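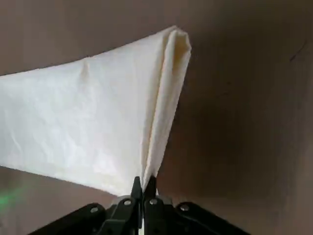

Ticket 805 – Folding cell, napkin line: picks up two layers, drops the corner on handover
Site: Rulmont linen room
Equipment: Omon arm, two-finger gripper, Skodanus cell software
Raised by: linen room, early shift
Status: open, monitoring
Last updated: Nov 25, 2024

Reported problem

The arm takes a corner of a napkin from the infeed, and every so often it has two layers between the fingers instead of one. The spreader then can't open the piece out and the cell stops with "edge not found". Someone has to walk over, clear it and press resume. Happens most on the older cream stock. Restarting the cell makes no difference.

We're really keen to get this sorted, as the rest of the cell is going so well! Since it went in last June the two of us who used to stand at the shake-out table all morning have been swapping between checking, mending and packing, and the difference in our shoulders by home time is lovely.

First reply, Fekete support

Thanks for such a clear report. Please could you send the stop log for a full shift, and tell us:
- the grip height set in the recipe
- whether the stock comes straight from the dryer or has been standing in the cage
- finger pad condition, left and right

Please leave the grip force alone for now. Turning it up tends to hide this fault for a day and then it comes back worse.

Linen room

Log attached. Grip height is as delivered, we've never touched it. Stock is a mixture, some from the dryer and some that has stood overnight. Pads look fine to us, no nicks, a bit shiny on the left one.

We ran a batch of 400 of the older cream napkins and got 11 stops. Then a batch of 400 of the newer ones and got 2. Same recipe, same shift, same people loading.

One more thing that may or may not matter. The night crew tip the cage in from the side and the early crew tip from the front. We only noticed because we were all standing there watching it, which we do far more than we should – it's very hard not to cheer when it gets an awkward one.

Fekete support

The loading is worth following up, thank you. A side tip can leave the pieces lying folded over each other at the infeed, and then the nearest corner isn't a single corner at all. When the gripper has hold of a doubled piece you get a fold standing up from the pinch point with the layered edges against each other, and the rest of the cloth going off to one side. The wrist camera stills are good for this. Look at the fold by the fingers first, and don't judge by the main sheet, which can look perfectly smooth.

Try these in order, one per shift:
1. Everyone tips from the front.
2. Clean both pads with the wipes in the door pocket. Dry cloth after.
3. Turn on "regrip once" in Skodanus, under Recipe, Pick, Retry. It is off by default on your version.

Linen room

Step 1 done. Stops on the older stock went down to 6 in the same size batch. Took some talking about, to be fair. The night crew tip from the side because the front guard catches the cage wheels and you end up heaving it. We've asked for a ramp plate. Until that comes, two people move the cage together, and that's written on the board.

Step 2 done. 6 again. No change that we can see, but the left pad isn't shiny now.

Step 3 we couldn't do. The retry menu is greyed out for operator log-ins.

Fekete support

Sorry, our fault, we should have checked. We've switched on a "lead operator" level for your site. It gives you retry, infeed speed and the stills folder. It doesn't give grip force or arm speed. Please decide among yourselves who has it on each shift and let us know.

Linen room

This is brilliant, thank you! We've put one lead on each shift and the early lead has already gone through the whole stills folder. She spent nine years feeding the old ironer and can tell a bad pick from the way the fold sits before the software has made its mind up. She's now marking up stills for us, good pick or double, and would like to know if they're any use to you.

Step 3 done. Regrip on. 1 stop in 400. The regrip adds a little time per piece and packing haven't noticed.

Fekete support

They are very much of use. Please send the marked stills across, 200 would be plenty to start. We'll use them to adjust the double-layer check and send you a new recipe to try next to the old one. Keep the old one saved as it is.

Could you also note who cleared each stop and how long it took? We want the hours spent minding the cell to show up somewhere, as at the moment they don't appear in any report.

Linen room

Will do. There's a clipboard on the guard for now. Mending have asked whether the cell could put torn pieces aside when it spots one. We said we'd ask – new ticket or this one?

Fekete support

New ticket please, and do raise it. Leaving this one open until the ramp plate is fitted and you've had a full week on regrip.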